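December 2, 2018
by the Ustwood blog

So I have been teaching a robot to clean up a bathroom. Well, one corner of a bathroom, and "clean up" mostly means tissues so far. But if you'd told me in March that I would spend my fall holding a robot by the wrist and walking it toward a trash can, I would have asked what you were drinking!

A few of you wrote in after the last post wanting to know how the showing part works, so let me try to explain it without making it sound fancier than it is. There are two ways I do it. The first is by hand. You put the arm in a mode where it goes soft and more or less holds itself up, you grab it near the wrist, and you push it through the motion. The arm remembers where all its joints were along the way. Then you let go, send it back to the start, and it plays the whole thing again. The first time I saw it replay something I'd done I laughed out loud, because it had copied my hesitation. I'd stopped halfway to scratch my nose, and there it was, stopping halfway.

The second way is remote control. I sit off to the side with a controller and drive the gripper around, and the arm follows. I was sure I'd hate this (I'm terrible at video games, ask anyone in my family) and for the first 10 tries I did hate it. Everything I wanted to go left went right. I closed the gripper on nothing over and over. But after a while your thumbs sort of get it, and now I'd pick it over pushing the arm by hand most days. For one thing, my shoulders don't hurt afterward. For another, my own arms aren't in the way of the cameras, and that matters once you want the robot to learn from what it sees instead of just repeating a path.

My scripts folder for all this is called Jistora. It's a bad name, I picked it at one in the morning, and it's stuck now. Jistora saves every try with a little note on whether it was good, bad or weird. Right now I have 538 tries saved, and I'd call a lot of them weird. My goal is 995, which I know is a silly number, but I wanted to stop before a thousand so I wouldn't feel like I had to make a cake.

Tissues are harder than I thought they'd be. A bottle is the same bottle every time. A tissue is a new shape each time you crumple it, and it has no weight to speak of, so the gripper can't really tell if it's got one. If you pinch too low you bump the surface. If you pinch too high you get a tiny corner, and then it's anybody's guess if it makes the trip. I've started crumpling them different ways on purpose – tight balls, loose puffs, long twisty ones – so the robot doesn't get too comfortable with my favorite kind.

Then there's the letting go. When I demonstrate by remote I have a habit of going way past where I need to, then coming back, then opening the gripper. People do this with their own hands too, I think, only faster. The trouble is that the robot picks up the habit along with everything else. So I've been making myself do it in one clean swing, out from the sink, down, open. A session is about 15 minutes before I get sloppy, and then I go make coffee.

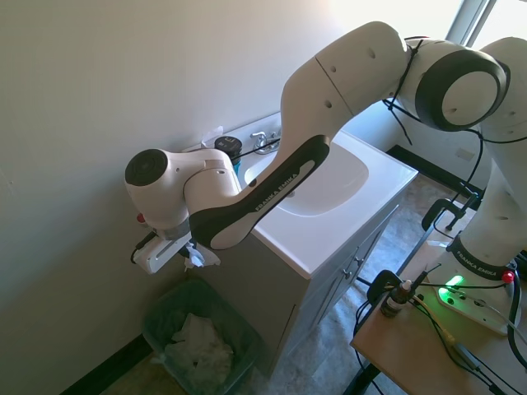
Tissue in the gripper, basket waiting on the floor.

Getting from the sink down to the basket is the part I redo the most. The arm has to clear the front of the cabinet with something floppy hanging off the end of it, and the depth is tough to judge from my chair. I've learned to slow way down there. Slow looks boring when it plays back, but boring is fine by me.

Next up I want to try the cabinet doors. The knobs are small and I already have a bad feeling about them. I might do the first batch by hand, so I can feel when the door starts to give, and then switch to the controller. If anyone has tried both for doors, tell me which one you stuck with. I also owe you the post on the old Onora controller and why I gave up on it, and I haven't forgotten, I just keep picking up tissues.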